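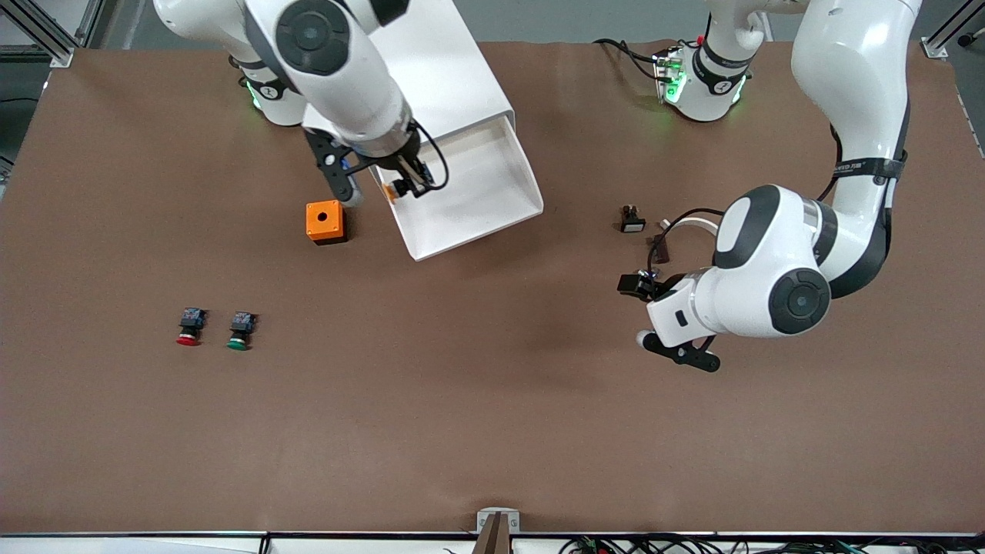 Tuesday, 9:00 a.m.
By the Dorkar Press Office

Home | Products | Newsroom | Stockists | Contact

DORKAR INTRODUCES THE BOSOLMONT BENCH BOX FOR SMALL PARTS

Dorkar, a maker of storage for workrooms, classrooms and repair benches, today announced the Bosolmont bench box, a white box with a shallow drawer intended for the small items that collect on any working table. The box goes on sale in May through the company's own shop in Irar and through 200 independent stockists.

The Bosolmont was developed over two years at the company's design office in Mondal. The work began with a survey of customers who had bought earlier Dorkar storage. The company received 1,446 completed replies. Of these, 1,065 said that the items they most often mislaid were small enough to close in one hand: push buttons, caps, square blocks, short screws, spare switches. Many of the same customers already owned a cabinet with deep drawers, and reported that small parts sank to the bottom of it and stayed there.

The design office took those replies as its starting point. The drawer is shallow and its walls are thin and low, so that a part placed in it can be seen from a normal sitting position and picked up without tipping anything out. The top of the box is smooth and plain. Customers had asked for a surface on which a notebook or a tray could be set down flat, and had complained of molded ridges on other products that trapped dust.

White was chosen for the box and drawer after trials in the Mondal office. Dark parts, which make up much of what electronics and hobby customers keep, are easily found against a white floor, and parts with red, green or orange faces are found more quickly still. A gray version was tested and dropped.

The company recommends that the box be placed at the center of the table and turned at a slight angle, with the drawer toward the user's working hand. Parts in current use may be left on the open tabletop beside it. At the end of a task they should be returned to the drawer, one kind at a time, and the drawer closed. Dorkar suggests that teachers and workshop leaders set aside three minutes for this before a group leaves the room. 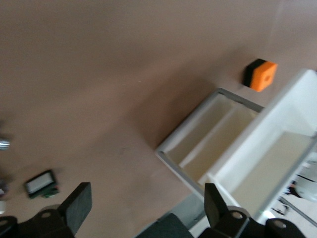
Lorna, a little doubtful about the three minutes, wrote to the company that her evening class would need twice that, and that she would prefer dividers to a rule. Her students, she said, are careful with their own tools and careless with anything shared, and a single open drawer would soon hold every sort of button and block mixed together. She asked whether a divided drawer could be offered from the first day of sale.

Dorkar has taken note of this and similar comments received during the trial period. The Bosolmont will be sold at launch with a plain drawer. A drawer with one lengthwise divider, forming two compartments, is planned as a separate purchase and is expected to follow in the fall. Customers who register their bench box with the company will be told when it becomes available. The divided drawer will fit every Bosolmont sold, including those bought in the first weeks, and no tools will be required to change one drawer for the other.

Trial users also asked about cleaning. The drawer may be taken out fully and washed in warm water with a mild soap. The outside of the box should be wiped with a soft cloth. Solvents and rough pads should not be used on either part.

The bench box is supplied fully assembled, with a sheet of blank labels and a short guide to sorting. The guide was prepared with instructors at evening workshops in Irar and covers the arrangement of a shared table, the separation of parts by size, and the storage of items that have no fixed place. Schools and community workshops may request further printed copies of the guide at no charge.

Dorkar will show the Bosolmont at its shop in Irar throughout the month of May. Visitors may bring a handful of parts from their own benches and try the drawer for themselves. Group visits should be arranged in advance with the shop.

Prices will be published on the day the product goes on sale. Stockists wishing to place early orders should contact the trade desk in Mondal, which is open on weekdays until 5:00 p.m. Orders will be filled in the sequence in which they are received.

About Dorkar

Dorkar designs and makes boxes, trays and drawer units for use on tables and benches. Its design office and trade desk are in Mondal and its shop is in Irar.

Home | Products | Newsroom | Stockists | Contact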